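Showing a robot by hand: what a demonstration tells you, and what it doesn't
Speaker notes, October, afternoon slot. Slides 1 to 14.

Slide 1. Title up while people sit down. Say who I am, thank Rania Farah for the invitation, and say early that I'm the one on the program who thinks this is oversold. Then straight to the bench.
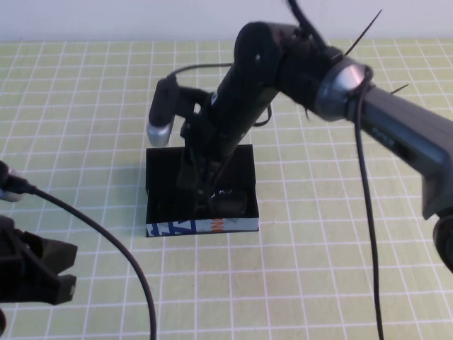
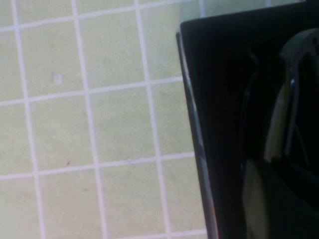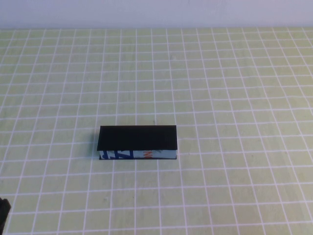

A gridded tabletop in all three, the shallow box in the first and third.

Reading time: 6 minutes

Slide 2. Leave the pictures up longer than is comfortable. Ask the room what the task is. Someone will say "picking something out of a box," and someone else will say "putting something into a box." From the first picture alone you can't tell which. The fingers are down over a dark rounded object, and that fits either answer. Come back to this at slide 9.

Slide 3. How the teaching works. A person sits at a pair of hand controls, moves them, and the arms follow. Everything gets recorded: joint positions, finger opening, every camera. Do it enough times and you train a policy to copy. That's the whole pitch, and it's a good one. I have no quarrel with the mechanism. My quarrel is with what people claim after the first good afternoon.

Slide 4. The afternoon I mean. Our group at Wurnitside had 28 demonstrations of one box task, all by the same operator, Issa Azar. Issa is very good. He's so good that he almost never makes a mistake and then fixes it, and so the policy had never seen a fix. First time the fingers came down a little to one side, it kept going as if they hadn't.
(Pause. People who have done this will laugh. The others need a second.)

Slide 5. Who is driving matters. We asked Dace Vaher to teach the same task. She had 2 hours on the controls before that. Her runs were slow and full of hesitation, and she approached from a different side nearly every time. Ottmar Thiele wanted to throw them out as low quality. I argued to keep them. We kept them, and I still can't tell you cleanly whether they helped, because we changed the lighting the same week. I say this out loud because most talks would leave the lighting out.

Slide 6. What the operator sees. Back to picture two. That's a wrist view: tiles, grid lines, and a big black housing taking up the right side. Now think about a person who has the whole table in front of them, teaching a policy that gets views like that one for part of its input. The person uses their own eyes. They know where the box is when the wrist camera doesn't show it. The demonstration carries that knowledge in the motion and nowhere else.
If someone asks whether the fixed camera fills the gap: sometimes. Picture one is a fixed view, and the inside of the box is mostly in shadow.

Slide 7. Two arms. Part of a second gripper is in the first picture, over at the left. People love two-arm setups and I understand why. But driving two at once is tiring, and a tired operator parks one hand and works with the other. Then you have a dataset where one arm has mostly learned to stay put. Check for this before you train. We didn't, the first time.

Slide 8. Hand guiding, the other way to do it. You grab the arm and push it through the task. Feels natural, visitors enjoy it. The trouble is your own hands and sleeves end up in the recordings. Ayman Haddad's group at Mahasneh used it for a while with the cameras off, replaying the motion afterward to get clean video. That works if nothing on the table shifts between the two. In my experience something shifts.
Don't get drawn into a hand guiding versus remote control debate. Both record one person's habits.

Slide 9. Back to the task question. A demonstration shows a motion. What the motion was for, you have to write down, and people are careless about it. Our labels on the first batch said "box." That was the entire label. Ottmar found it 6 weeks later – he was not pleased.
Read out the label we use now: start state, end state, what counts as done, who drove, what went wrong if anything.

Slide 10. Numbers and how to read them. When a vendor gives you a success rate, ask three things. Was the object moved between tries? By whom? Who decided it was a success? I sat through a Pastton demo where the same person placed the object, started the run and called the result. I'm not accusing them of anything. I'd just like a different person holding the clipboard.

Slide 11. Zulton pilot. Keep this short, it isn't finished. 6 operators, one task, and the box put down wherever the last run left it. Early results are worse than our old ones and I trust them more.

Slide 12. What would change my mind. A policy taught on one bench by one group, run on another bench by people who didn't build it, with the failures published. Bring me that and I'll redo these slides.

Slide 13. Cut if running late. It's only the cable routing story.

Slide 14. Questions. Rania has the microphone. If the first one is "how many demonstrations do you need," send them back to slide 4.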